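Notebook, tidy-up task, student project group
December, start 14:10
Present: B. Vanags, D. Gkikas (supervising), self

Carried over from last entry: wrist view exposure still drifts when the arm passes over white parts. Danai Gkikas asked for the settings to be locked before any more episodes are logged. White balance now fixed at 4000 K on both wrist cameras. Exposure left on auto for the approach, locked for the grasp. Will revisit.

The other point carried over was depth of approach. On the old waypoint file the gripper goes in close against white surfaces before the policy has anything useful to work with. In the view below both fingers are open and there is nothing between them. Pale wall on the left, glossy panel on the right with a bright reflection near the top, vertical smear over the lot.
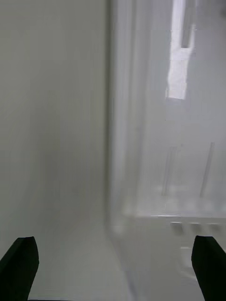 Page last changed: December, 17:42, by bvanags

The three small bumps under the ledge at lower right are among the few details that survive the blur. Birutė tried the feature tracker on frames of this sort and it locks on to reflections in preference to edges. Two options noted:

a) raise the pre-grasp waypoint and slow the descent
b) mask the upper third of the wrist view during approach

Went with (a) for now. (b) is less work but throws away the part of the view we want when the arm is high. Descent speed set to 28 mm/s in the Rallis config, pre-grasp height to 165 mm above the table. Old values are commented out in the same file, please leave them there.

14:55. Object set for the term demo. Danai wants soft and irregular items included, as the blocks are considered solved and the Furdale judges marked last year's entry down for using nothing else. Artificial hydrangeas added to the list. They are awkward for the following reasons:

- the stem is thin and pale green, low contrast against the white top
- the head is wide and gives under the fingers, so width at contact is a poor guide to grip
- the leaf sticks out to one side and shifts the box that the detector draws

The last one matters most. The detector (Mostico weights, not retrained) puts the grasp point at the centre of the box. With the leaf included, the centre moves off the head and towards the leaf base. Birutė suggests labelling head and stem as separate classes. Agreed, but someone has to do the labelling.

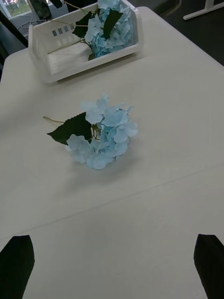

Fig. 2. Wrist view, fingers open. One stem on the table, one in the white basket.

For the stem in the basket there is a second problem. The head lies at the right end and goes a little over the back rim, so a straight vertical grasp risks catching plastic as well as petals. Proposed rule: if any part of the mask overlaps the rim, rotate the wrist so the fingers close parallel to the rim. Not coded yet. Wrist rotation limits need checking first.

Shadow below and to the right of the blossom is soft enough to ignore. Checked by thresholding, no false region.

15:40. Two-arm layout. Arms at opposite ends, one tray per side. The overhead camera is the reference for all position figures in this notebook. Origin is on the seam between the two table panels at the near edge, x positive to the right. The seam is slightly right of centre in the overhead view, so do not use the image centre as zero. This has already caused one set of wrong offsets (mine).

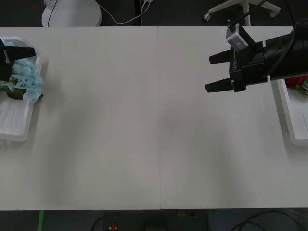
Fig. 3. Overhead. Left gripper over the light blue material, right gripper open.

The crumpled blue material is the hardest item so far for the overhead mask. Its outline is ragged and it partly hides the dark green object with it on the left tray, so the two come out as one region. Idetti segmentation separates them by colour if the saturation floor is dropped, at the cost of noise on the tray rims. Needs a proper comparison on saved frames.

Handover zone stays in the middle of the table. Both arms must report clear before either one enters. Timeout on the clear signal is 11 s, then the run aborts and both arms go home.

To do:
- BV: split hydrangea labels, first batch
- BV: rim overlap rule, after wrist limits confirmed
- DG: ask Furdale whether trays may be fixed to the table
- self: saturation floor comparison, saved frames only
- self: rewrite offsets page with the seam origin

Stopped 17:20. Config saved under the December branch, not merged.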